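Getting Old Grease Off Kitchen Cabinet Doors

Posted 26/12/2023 by Marietjie Engelbrecht

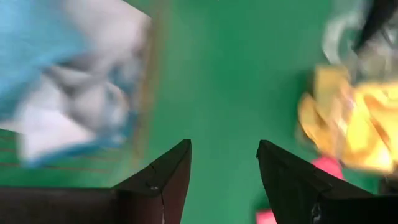

A flat surface in a cheerful green.

The day after Christmas is a fine time to look closely at your cabinets, mostly for the pleasure of being appalled. Mine spent a week next to a roasting pan and had the texture of a used bandage.

Start with dish soap. I know you own a spray that promises more, and so do I, but soap was made for fat and costs next to nothing. Put a good squirt in 500 ml of warm water, wring the cloth out hard, and wipe from the bottom up. Dirty drips running down a dry door leave streaks that are a nuisance to shift.

Leave the soap on for 6 minutes before you rub. Make coffee. Do not scrub early out of enthusiasm.

For the brown gum around the handles, take the handles off. Yes, really. It's two screws, and the stuff living behind them has been there since you moved in. Drop the screws in an egg cup so they don't end up under the stove with the others.

If soap gets you nowhere, mix baking soda with a little water to make a paste and work it in with an old toothbrush. Go easy on painted doors, and try the inside of one first. My sister skipped that step and now has a matte patch shaped like Ohio.

Rinse with plain water and dry right away, especially along the bottom edge, where water likes to sit and swell the wood.

What I don't bother with:

Vinegar on grease. It smells like you've been cleaning, and that's most of what it does.
Magic sponges on gloss paint. The gloss goes with the dirt.
Steam. I peeled the edging off one door in Erkmont and have been a humbler woman ever since.

The tops of the cabinets are a separate job. Scrape, wipe, then lay down old newspaper and change it in June — or whenever you next find yourself on the stepladder with a light bulb.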